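3. Gathering the examples

3.1 The room and the two grippers

We had hoped at first to collect everything at the Kaldale bench, and for a while we did, but the Vomen policy learned that bench a little too well. So we moved into ordinary office space, with its windows, chairs and whatever else people keep in such rooms, and asked our demonstrators to work with hand-held grippers. 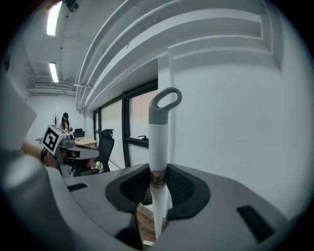

A good demonstration is an unhurried one. We asked people to finish each grasp before starting the next, and to let a fumbled one run to its end -- we keep the fumbles, and we are rather fond of them, as Section 5 will explain. Each session was split into 2 blocks, with a rest between them that we came to insist on.
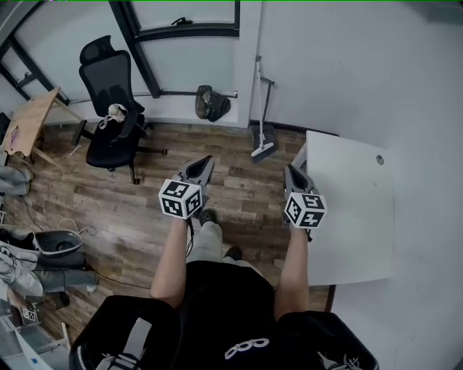
Figure 2. Both hand-held grippers with their marker cubes, seen from above.

The cubes give us the pose of each gripper whenever at least one face can be read. When a forearm gets in the way we fill the gap from the Brirkance tracker, and we throw out any stretch where the two disagree badly. After this cleaning we were left with over 400 demonstrations, which is fewer than we wanted but enough to train on.

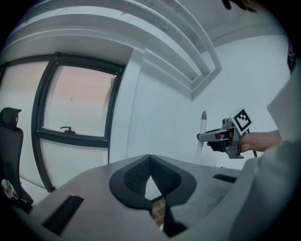 Cuevas, August

Notes added after the second round. Handing over slim objects, such as pens, proved harder to label than we had guessed, and our two labelers often placed the moment of release a little apart. We kept both labels and let the training loss average over them.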